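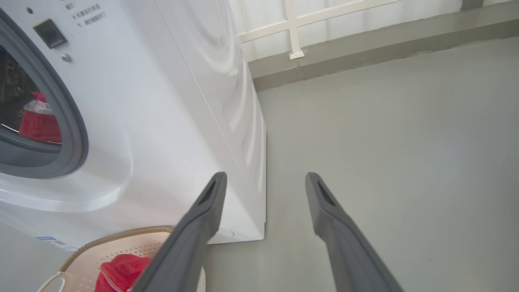 According to Nanami Fujimoto, the door is the part owners understand least, and most of the complaints she reads about leaks come down to lint on the seal. Her view is widely shared in the repair literature, although drain blockages account for a large share of the remaining cases.

A front-loading washing machine is a washer in which the drum turns on a horizontal or slightly tilted axis and laundry is put in through a door in the front panel. Paddles inside the drum lift the wet load and let it fall back into a shallow pool of water. Water use is lower than in a top-loading machine with an upright drum.

Door and latch

The door is usually round, with a glass bowl that projects into the drum opening and keeps clothes off the seal. A flexible rubber gasket joins the drum housing to the cabinet. The latch works with an electric lock that holds the door shut during a cycle and for a short time after it, up to 3 minutes on older Parden models.

Drain filter

Most machines have a filter ahead of the drain pump, reached through a small cover low on the front panel. It catches coins, buttons and hair. A shallow tray is placed under the opening before the cap is unscrewed. The Ondau manual calls for cleaning every 6 weeks.

Loading

Dry items are placed in the drum one at a time. Plastic packaging is taken off before washing, as film can block the drain or cover the holes in the drum. New red or dark clothing is washed separately until the dye no longer runs. Baskets with perforated sides let air reach damp laundry between loads.

Placement

The cabinet stands level on a hard floor. Shipping bolts are removed before first use.

See also: Clothes dryer; Laundry basket; Utwood drum

Further reading: Ichikawa, Tomomi. Household Washers and Their Care. Ferri, May 2019. 147 pp.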